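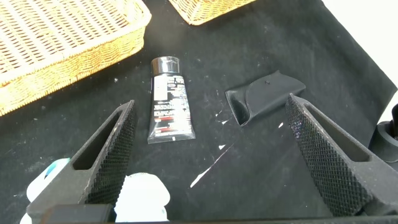 Pelenell Hand Balm, 73 g tube

Unscented. Made in small batches in my back kitchen and packed on Wednesday mornings.

I started making this balm for myself. I used to throw pots for a living, and anyone who has spent a winter with their hands in clay knows what happens to the skin on the knuckles. I tried every cream the drugstore had and most of them either stung or sat on top like cooking oil. So I bought some beeswax from a neighbor, melted it on the stove in a jam jar and made something that was honestly pretty terrible. It set like a candle! The version I sell now is a long way down the road from that one, and it's soft enough to squeeze out of a tube even in December (keep it indoors, though — a cold garage will still stiffen it up).

What's in it

Beeswax, sunflower oil, shea butter, lanolin, glycerin, a little water and the preservative that any cream with water in it has to have. If you're allergic to wool, skip this one, as lanolin comes from sheep. I get asked for a vegan version a lot and I'm working on it, but the plant waxes I've tried so far go grainy after a month and I don't want to sell you a grainy balm.

No perfume and no essential oils. It does smell faintly of honey when you first open it, that's the wax.

How I use it

A blob the size of a pea does both hands. Rub it into the backs first and then work whatever's left around the nails. Give it a couple of minutes before you pick up a phone or a mug, or you'll leave prints on everything. At night I use twice as much and pull on an old pair of cotton gloves, and I do the same for heels with socks.

Parvaneh Rostami, who buys it for the bakery, puts hers on at the end of the shift and swears by it for cracked thumbs. Ovidiu Mocanu wrote to say he likes it on his elbows, and that he'd pay extra for a bigger size. I hear you, Ovidiu! See the tub below.

It's a balm for dry, working hands. If your skin is bleeding, weeping or really angry, please go see a doctor before you put anything from me on it.

Sizes and prices

Tube, 73 g: $14
Workshop tub, 600 g: $68
Pair of tubes, gift wrapped: $27

The tub is the same recipe, just a bit firmer. It's meant for a shared sink or a studio, so use the little spatula that comes with it and keep wet fingers out.

Shipping

I ship in the US only for now. Postage is a flat $5 and it's free if you order four tubes or more. Anything ordered by Tuesday night goes out the next day with the Wednesday packing, and anything after that waits a week. Sorry, it's just me and the kitchen table. In the hottest part of summer I add a cool pack to the tubs, no charge.

If a tube turns up split or leaking, email me a photo and I'll send another one. You don't need to mail the old one back.

Keeping it

Good for a year unopened and six months once you've started it. If it gets left in a hot car it may separate a bit. Let it cool, give the tube a good knead with the cap on and it should come back together.

Where else to find it

Praser Hardware keeps a few tubes by the register, next to the work gloves. Montoya Yarns has them too (knitters, it won't mark your wool if you let it soak in first). Aliki Dimitriou at Montoya can usually put one aside if you call ahead.

Coming up

I made a test batch of 145 tubes with a heavier recipe for feet, and almost all of them are spoken for. If it goes well it'll join the shop in the spring under the name Vedden. Drop me a line if you'd like an email when it's ready.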